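Caring for embroidered sheets
April 2020 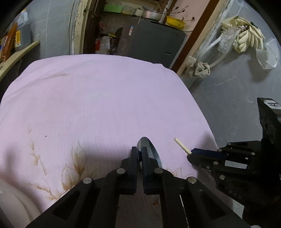

Many members of our household group have asked how to wash old bed linen with stitching on it. I use cool water and a little soap, and I never wring the cloth. Leaves and feathery stems in brown and tan, as on the pale pink sheet, need some patience, for the long stitches catch easily on a ring or a zipper. Faint stains I treat from the back side – first with soap, then with plain water. Iron the pattern face down on a towel, and keep the colour out of strong sun. In June I will write about pillowcases.

Barış Ağca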